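Bririk Residents' Help Pages
Doors, Locks and Fittings

Interior door will not stay closed
Asked in February, viewed 357 times

The paneled door between my hallway and the back room drifts open unless it is latched. The unit is in the Dernon building. Is this a matter for the maintenance office, or may a tenant correct it?

Answer 1
Tenants may tighten hinge screws without prior approval. Please open the door fully, support its weight and tighten the top hinge first. Removal of a door from its hinges requires a written request to the maintenance office on Form 116.
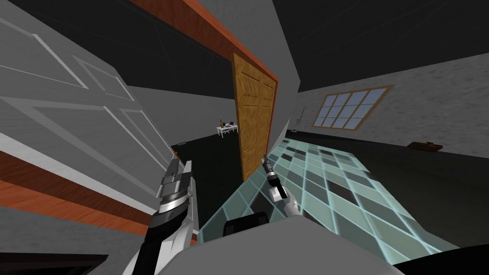 Must the landlord be notified before a hinge is replaced?
Written notice is required for any replacement part, and the office will reply before work begins. Tightening existing screws is exempt.

Answer 2
Mine did the same. I bent the hinge pin slightly and put it back. Fixed.

Answer 3 (Callum Sedgwick)
The previous answer is acceptable for light doors only. If the jamb is out of plumb, the fault will return. Place a level against the hinge side before any adjustment and report the result to the office. Calls are taken until 4:40 p.m.

Was this page helpful? 40 residents found it helpful.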